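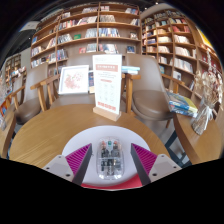 A resident of Plostitz wrote to us in July to ask why the council had put out a job advert with no salary on it, and whether the public has any right to see what senior posts pay. Several others have asked much the same, so the answers are set out on this page.

Does the council have to publish what its staff earn?
For senior posts, yes. The pay of every head of service and above is listed in the yearly pay statement, with the job title and the department. Names are given only for the chief officer. Other staff are shown by grade.

Why was there no salary on the advert?
The grade had not been settled when the advert went out. It has since been added. Under the council's hiring rules an advert should show either a figure or a grade, and adverts without one are now sent back to the department.

Who decides the pay for a new post?
The department writes the job description and the personnel office gives it a grade. Posts above grade 12 also go to a vote of the full council. The mayor's office can comment but does not sign off on grades.

Are interns and trainees paid?
Yes. Trainees in the Plostitz and Nondon offices work 30 hours a week and are paid on the lowest grade. Unpaid placements ended when the two offices began sharing staff. School work experience is separate and is not paid.

Can a councillor's relative apply for a job?
Yes, but the link must be declared on the form. The councillor may not sit on the panel or speak to its members about the post. A link that comes to light later can lead to the offer being withdrawn.

What did the Nilsuwan review cost?
The council paid Nilsuwan 3849 for its review of pay grades. The full report is 550 pages with its tables. A short version is kept at the front desk in Plostitz and at the library in Festville.

How do I ask for figures that are not on the website?
Write to the records office by post or email. Say which post or department you mean and which years you want. There is no charge for a request that takes less than a day to answer. You should have a reply in 30 days. If part of the answer is held back, the letter will tell you which rule was used.

Can I appeal?
You can ask for a second look by a different officer. Do this within 3 months of the first reply and quote the reference at the top of the letter.

Can I speak about pay at a council meeting?
Public questions are taken at the start of each meeting, at 7 pm. Send yours in by noon the day before. Questions about a named member of staff below head of service will not be read out.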